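**Attaching an identification tag to the pull-out handle of a small case**

Tromia Community Help › Storage and Loans › Labelling

Posted by Ramalho Loans Office, 13 Jan 2023

Our office lends small cases to schools and local groups for display and for story sessions. Each case carries a tag bearing its loan number. The tags were formerly adhesive, and a considerable number came away in the course of the August loans. We have therefore adopted a paper tag on a length of twisted cord, and we should be grateful for advice on the correct way of fastening it.

The matter to be settled is where the cord should be attached. On the cases in question the handle pulls out on two rods with a bar across the top. The cord may be passed over that bar, or it may be tied lower down. One colleague favours the bar, on the grounds that the tag can then be read without lifting the case. Another has pointed out that the handle cannot be pushed down fully when a knot is in the way.
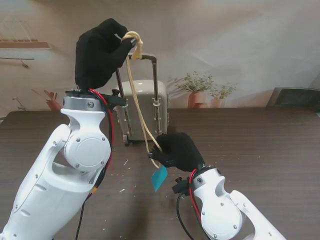 *Small case with the handle extended, tag and cord.*

The cord is cut to 700 mm before knotting. We acknowledge that this may be excessive. The length was carried over from an earlier instruction, which concerned garment bags, and no record has been found of the reason for it. A shorter cord would be acceptable to this office provided that the tag can still be turned over and read on both sides.

We would also welcome guidance on the type of cord. The present material is a soft, pale yellow twist. It is pleasant to handle and stands out well, but the cut ends open readily. Members who have used a braided cord for the same purpose are invited to say whether it holds a knot as well.
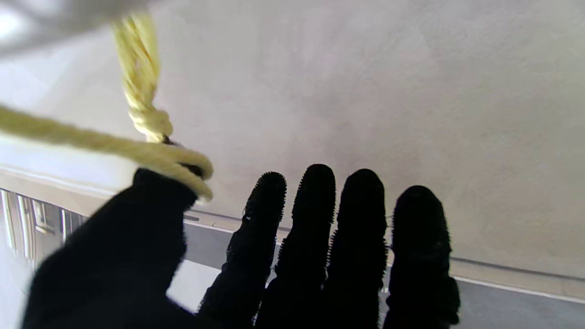 **Valter Figueiredo**

I would advise the Loans Office to retain the crossbar as the point of attachment and to change the knot. A fixed loop, tied once and left tied, may be passed over the bar and the tag drawn through it. No knot then needs to be undone when the tag is replaced, and the loop can be slid to one side before the handle is lowered.

The procedure we follow is set out below.

1. Extend the handle fully and stand the case upright on a level surface.
2. Fold the cord in half and tie the two strands together, leaving a loop wide enough for the tag to pass through.
3. Fasten the tag to the free ends.
4. Pass the loop behind the crossbar, draw the tag through it and pull the cord down gently.
5. Confirm that the tag hangs clear of the wheels.

Step 5 should not be omitted. A tag that reaches the wheels will be torn on the first journey, and a paper tag will seldom survive being trodden on. With the handle up there is ample room beneath the bar, but the case must also be considered with the handle down, when the same cord will hang a good deal lower.

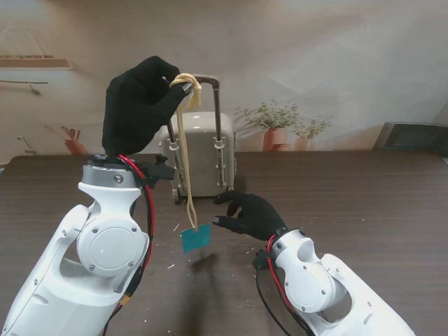 For that reason I would shorten the cord until the tag comes to rest no lower than the middle of the case when the handle has been lowered. The figure will differ from one model to another and is best found by trial on one case, after which the remainder may be cut to match. Where several sizes are held, a separate length should be recorded for each on the loan card.

As regards the fraying, I have seen ends bound with sewing thread, and this has proved satisfactory. Tape is quicker but tends to catch.

**Nastine Reading Rooms**

We use a ribbon. It is cheaper.

**Zonditance Toy Library**

The previous reply is noted, but ribbon slips on a metal bar unless it is tied very tightly, and it creases to the point where the tag will no longer lie flat. We tried it on one group of cases, numbers 208 and upwards in our register, and returned to cord within the season.

We agree with Mr Figueiredo on the fixed loop. Our one reservation concerns the tag itself. Plain paper marks easily, and we now write the loan number on the tag in pencil and again on the inside of the lid. When item 3220 came back to us without its tag, the lid was the only means of identifying it. A strongly coloured tag is also to be preferred, as its absence is noticed sooner when cases are checked in.

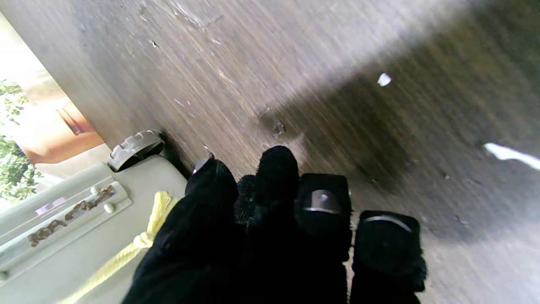

The place in which tags are prepared deserves some attention as well. It is common to write and tie them on whichever table is nearest, and the condition of that table affects the result. A wooden top with scratches, chips and the occasional dark pit in it, such as the one shown, gives a poor surface for writing, and specks of grime are easily carried on to pale cord. We lay down a sheet of thick card first and wipe the table with a barely damp cloth at the end of each session. The card also protects the lower edges of the cases.

Braided cord does hold a knot, in our experience, though it is stiffer and requires a larger loop. We would not replace existing stock on that account alone.

**Ramalho Loans Office**

The replies are acknowledged with thanks. The fixed loop will be adopted with effect from the next issue of cases, and the ends of the cord will be bound with thread. The length of 700 mm has been withdrawn pending a trial on one case of each size. The suggestion concerning the inside of the lid has been passed to the colleague responsible for the register.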